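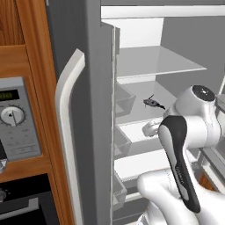
Simulated kitchen, refrigerator task: the arm reaching in under the shelf that holds the toy helicopter.

Dagdag: Frequently Asked Questions

What is Dagdag?

Dagdag is a method for adding training data to a robot policy without recording more human demonstrations. We start with a small set of demonstrations collected in simulation, change the object and its position, and replan the arm motion to fit. The replanned motions that finish the task are kept and the others are thrown out.

Is all of this in simulation?

The published results are. We have run the refrigerator policy on a real arm a few times, but not enough to report anything.

How many human demonstrations do I need?

We used 40 per task. With 30 the refrigerator results were clearly worse, and the drawer results were about the same. We did not test fewer than that.

How many objects are in the set?

There are 314 object models. Most are kitchen items and packaged food. The rest are toys and small tools, including the helicopter.

Why would a robot need to take a toy helicopter out of a refrigerator?

It doesn't. Thin parts such as a tail boom or a rotor mast are hard for the grasp planner, and we wanted objects that don't look like anything in the food set. Leonora Espiritu picked the toy models for that purpose. A policy that has only seen jars and cartons tends to close the gripper on the middle of whatever is there, and with the helicopter this often tips it over.

Does the method change the kitchen as well?

Yes, but only a little. Wall color, wood texture and lighting are drawn at random for each episode. The layout of cabinets and appliances stays fixed within a task. Changing the layout broke too many of the replanned motions, and we dropped it from the paper.

Is the refrigerator door open at the start of an episode?

In the retrieval task, yes. Opening the door is a separate task with its own demonstrations. Chaining the two was tried by Rommel Ocampo and the success rate was low, mainly due to the arm hitting the door bins on the way in. The appendix has those runs.

What does the policy see?

It gets 2 camera views and the joint positions. It does not get the object's pose or the name of the object.

What counts as a success?

The object has to be outside the refrigerator and still in the gripper when the episode ends. Knocking over something else on the shelf does not count against the policy. Several people have asked us to change this, and the next release will report both numbers.

Which simulator do I need?

Trultmont. Older builds handle contact with the glass shelves differently and will not reproduce our results. A port to Gatska was started by Tae-yang Yang and is in the repository under "experimental". It loads the scenes but the door hinges are too stiff.

My arm gets stuck under a shelf. Is this a bug?

Usually it is the planner margin. The default is set for open counters. Use the refrigerator config file, which has a smaller margin, and check that it is being read. If the path is wrong, the loader falls back to the default and prints nothing.

Can I add my own objects?

Yes. Each model needs a mesh, a collision mesh and a mass. Skids, handles and other thin parts should be kept in the collision mesh. If you simplify them away, the gripper will pass through them.

Will you release the trained policies?

The retrieval policy is already up. The drawer policy will follow in September.

Who do I contact?

Ese Anozie for the code, Bonifacio Cantero for questions on the paper.

Last updated 14 June 2019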